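Wollance Releases Driver Update for Akier Graphics Cards

Wollance has released a new driver package for its Akier line of graphics cards, restoring hardware video decoding on systems where playback had fallen back to the processor. The package is offered as a free download and covers all 26 cards in the current support list.

The company said the fault was introduced in the spring release and affected high-definition files played through third-party software. Owners of the two oldest Akier models must update the card's firmware before installing the driver.
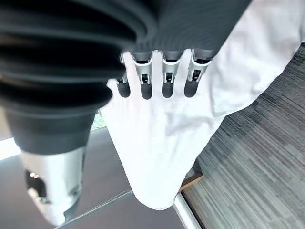 Changes in This Release

Decoding is now switched on by default. The control panel has a new page showing whether a given file is being handled by the card or by the processor – a feature requested on the company's support forum. Seven known faults are listed as fixed, among them a flicker on second monitors after the computer wakes from sleep.

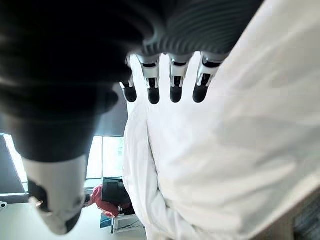 Ostby wrote on the support forum that the update had cut processor load during playback on an older desktop, but that the player had to be reinstalled before the new setting took effect. Wollance has added that step to its installation notes.
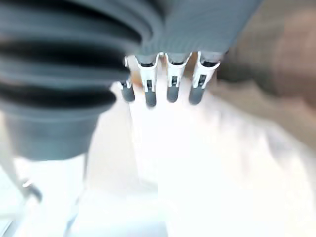

Robotic hand and ribbed wrist sleeve, seen at close range.

Support for the Engelhardt media player remains at the testing stage. Users who depend on it are advised to stay with the previous driver until a further release, planned for November.
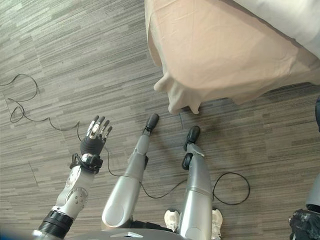

A humanoid robot's left hand, held upright above a striped carpet.

Cards purchased through system builders may require a separate package. Requests for help submitted through the Wollance support page will be answered within five working days.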